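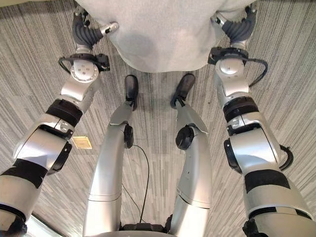

4. Everyday care and tidying

This section covers the Plollia sectional once it is built, level and no longer surrounded by cardboard. If yours is still in the box, go back to section 2 and take the allen key with you. It applies to the Pulville fabric covers only. Owners of leather covers have their own booklet, with a much sterner tone.

4.1 Before you start

You will need:
A vacuum cleaner with a soft upholstery brush
A clean, dry, pale cloth
Somewhere to put the cushions
A quarter of an hour, or half if you look under the seats

Note: dark cloths can leave colour behind on pale fabric. So can new jeans, but we have given up trying to stop people sitting down in them.

4.2 Clearing the seats

1. Take everything off the sofa, including remote controls, newspapers and anyone asleep.
2. Put the scatter cushions to one side. The floor will do if it has been vacuumed.
3. Run a hand down the gap at the back of each seat. Keep what you find, within reason.
4. Check the chaise for crumbs. It is the part people eat on while claiming not to.
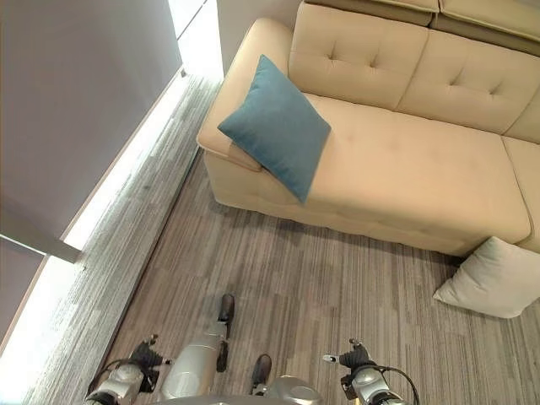
Fig. 4b. Chaise and tufted backrest, part way through clearing. One scatter cushion still to come off.

5. Brush the backrest from top to bottom. Go round each button with the corner of the brush, and do not pull on the buttons themselves. Spares are sold in bags of 21 under part number 480, a quantity arrived at by the supplier for reasons of its own.
6. Brush the seats from back to front, then the skirt.
7. Wipe down with the dry cloth. Shake it out somewhere other than over the sofa.

Caution: do not use steam. The fabric will forgive you but the padding will sulk for days.

4.3 The carpet and the route to the sofa
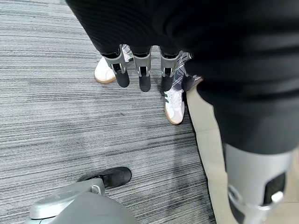 Photo: Buschmann, for the Skarkdale edition of this guide

Most of the grit on a sofa walked there. White trainers show the dirt and brown boots only hide it, so please don't be guided by looks. We suggest a mat at the door and a house rule about feet on the chaise, to be enforced as your temperament allows.

1. Vacuum the carpet along the whole front of the sofa.
2. Move the sofa away from the wall each October and vacuum behind it. The long side measures 242 cm, so this is a job for two people who are on good terms.
3. Lift from the base. Never lift by the backrest or the skirt.
4. Put it back where it was. The dents in the carpet will tell you.

4.4 Putting the cushions back 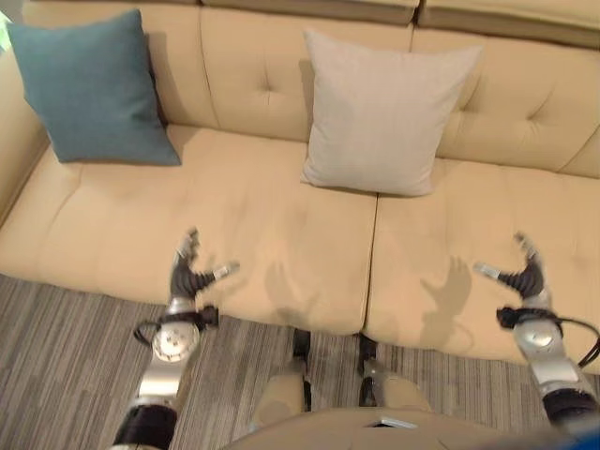
Seat cushions flatten with use, and they flatten fastest under whoever has the best view of the television. Press each one gently from the sides towards the middle, then smooth the top with a flat hand. Faint creases and shallow dimples in the seats, of the sort seen here, are normal in this fabric and are not covered by the guarantee. Scatter cushions go back last. We lean the teal one into the left armrest and stand the pale one further along, leaving a cushion's width of backrest between them for an actual person.

Do not karate-chop the scatter cushions. It does nothing for the filling.

4.5 If something is wrong

Seam between the seats has widened: push the seats together from both ends, then check the connecting clips (section 2.6).
Button loose: stop brushing it and order part 480.
Spill: blot, don't rub. See section 5.
Cushion missing: look under the sofa, then ask the children.

For anything else, quote form 667 when writing to Plollia customer care. Form 668 is for wardrobes.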